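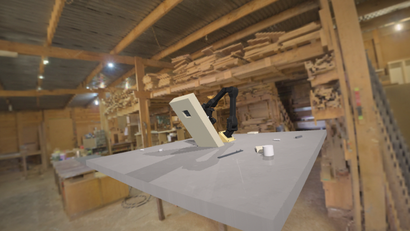
Ustine Trim Exchange: Frequently Asked Questions

Last updated 10/06/2025

The exchange is a postal swap of lace, ribbon, buttons, braid and other small trimmings for hand sewing. Questions on stitching technique belong on the message board.

JOINING

Who can join?

Anyone aged 18 or over with a postal address in the United Kingdom, the Channel Islands or the Isle of Man. Overseas members who joined before the customs rules changed may stay on the list but are matched only with each other.

Does it cost anything?

Membership is free. You pay your own postage and supply your own trimmings. There is no postage refund for a packet that goes missing.

How do I sign up?

Fill in the form on the Join page. You will receive a message from Itent, the mailing service we use, with a link to confirm your address. The link expires after two days. If it has expired, fill in the form again; the earlier entry is overwritten.

How many members are there?

1,585 at the last count. Fewer take part in any one round. The spring round had over 700 packets.

Do I have to take part in every round?

No. Each round has its own sign-up, and your membership stays open if you skip one. Accounts with no activity for two years are closed.

PACKETS

What goes in a packet?

Five different trimmings, each in a separate bag or wound on card. Minimum quantities are:

Lace, ribbon and braid: one metre in a single length
Buttons: six matching, or twelve assorted
Beads and sequins: one level teaspoon
Embroidery thread: one full skein
Fabric scraps: 15 cm square, pressed

A packet may contain no more than two bags from the same group. Two lengths of lace in different patterns are acceptable. The same lace in two colours counts as one.

Can I send more than five?

Yes, as extras. Extras do not count towards the minimum and your partner is not expected to match them.

Is there a weight limit?

200 g including packaging. Heavy buttons are the usual cause of overweight packets. Weigh the packet sealed, with the label on.

Do the trimmings have to be new?

No. Second-hand and vintage pieces are welcome if they are clean and sound. Mark them as vintage on the contents slip. Lace with rust marks, scorch marks or broken threads should be left out unless your partner has ticked "damaged lace accepted" on the preferences form.

Can I send trimmings I have dyed myself?

Yes, if they have been rinsed until the water runs clear. Write the type of dye on the bag. Tea and coffee dyeing is allowed, but pieces must be rinsed in the same way and dried fully before packing. Several members use a Bodum coffee press for small batches; keep any pot used for dyeing out of the kitchen afterwards.

What is not allowed?

Needles, pins, loose blades, glue, liquids, anything scented, and anything containing ivory or feathers from wild birds. Shell buttons are allowed.

MATCHING

How are partners chosen?

Partners are drawn from the round's sign-up list after it closes. The draw takes account of the preferences form, which covers colour range, fibre (natural only or any), and a list of things you do not want. It does not take account of distance.

Will I receive from the person I send to?

Not necessarily. The exchange runs in a ring, so you send to one member and usually receive from another. Overseas members are paired directly on account of the smaller list.

Can I ask for a particular partner?

No. Members who want to swap with someone they know can arrange it privately.

Can I change my preferences after the draw?

The form is locked once the list closes. Changes made after that apply to the next round. An allergy is the one exception. Report it through the contact form and it will be passed to your sender.

What is the Meléndez list?

A separate list for members who swap black, white and cream trimmings only. It is named after the Meléndez pattern, a monochrome block worked by many of the early members. Tick the box on the sign-up form to be drawn from this list. You cannot be on both lists in the same round.

POSTING

When do I have to post?

Within fourteen days of receiving your partner's address. For the current round, all packets must be posted by the end of June.

Which service should I use?

Second class is sufficient. Keep the proof of posting, available free at any Post Office counter. Tracked services are optional. Put the packet through the size gauge before paying, as a bulky button card can move it into a higher price band.

How should I pack buttons?

Sew or wire them to card, then place the card between two further pieces of card. Loose buttons in an envelope can split the seams.

Do I need to include a note?

A contents slip is required. A blank one can be printed from the Downloads page, or you can copy out the headings by hand. A letter is optional.

What do I do when my packet arrives?

Log in and mark it as received within three days. This closes the sender's entry. Until it is closed, the sender cannot sign up for the next round.

PROBLEMS

My packet has not arrived.

Wait until ten days after the posting deadline, then use the contact form and choose "Not received". The sender will be asked for proof of posting. If they supply it, the packet is recorded as lost in the post and you are placed on the angel list. An angel is a member who has offered to send a replacement. Replacements usually contain three bags.

The packet was below the minimum.

Send a photograph of the contents laid out with the slip. The sender will be asked to make up the difference. A second report against the same member within a year leads to a pause of two rounds.

I cannot post on time.

Tell us before the deadline. One extension of seven days is given on request. After that, your recipient is passed to an angel and you will need to act as an angel yourself before joining another round.

My login does not work.

The site signs you out after each round. Use the reset link and check the spam folder for messages from Itent. If you have changed your email address, use the contact form and give both the old and new addresses.

How do I leave?

Choose "Close account" on your profile page. If you have an open packet, the account closes once it has been marked as received. Addresses are deleted thirty days later.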